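**Sitzung 4: Landschaft als Argument**

Lektüre: Godoy, Kap. 2; Paiva, Auszug im Reader

Paiva behauptet, der Blick auf die Landschaft sei eine Erfindung des städtischen Bürgertums. Der Satz wird gern zitiert und selten geprüft. Seine Belege stammen fast ausschließlich aus Reisebriefen, also von Leuten, die Zeit und Papier hatten. Was ein Hirte über denselben Hang dachte, steht dort nicht. Daraus zu folgern, er habe nichts gedacht, ist ein Fehlschluss.

Godoy arbeitet sauberer, zählt aber merkwürdig. Von 1.136 ausgewerteten Inventaren nennt sie die Herkunft nur bei einem Teil, und »Landschaft« heißt bei ihr mal Gattung, mal Hintergrund.

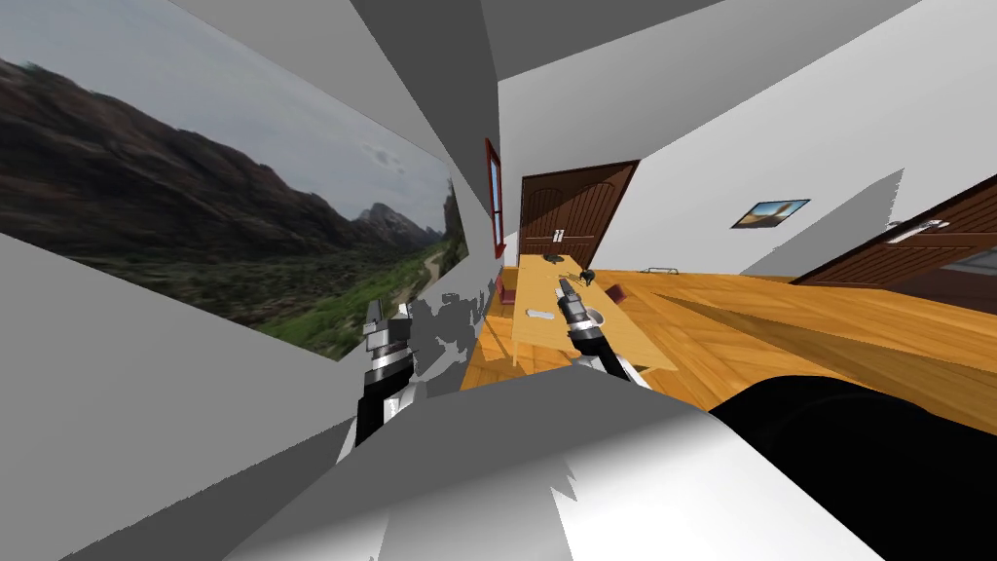 Vorsicht auch beim Wort »erhaben«. In der Sekundärliteratur klebt es an jedem Berg. Wer es in der Hausarbeit verwendet, gibt bitte an, in wessen Sinn. Bei Teixeira (Handapparat) wechselt die Bedeutung zwischen Einleitung und Schluss, ohne dass er es vermerkt.

Offene Punkte:

- Lässt sich Paivas These überhaupt widerlegen? Welche Quelle müsste man dafür finden?
- Inventare verzeichnen Besitz. Sagen sie etwas über das Sehen?
- Toledo gegen Cavalcanti zum Begriff »Aussicht«: Streit um die Sache oder um die Übersetzung?

Zur nächsten Sitzung: Araújo, nur der Abschnitt zu den Wegekarten.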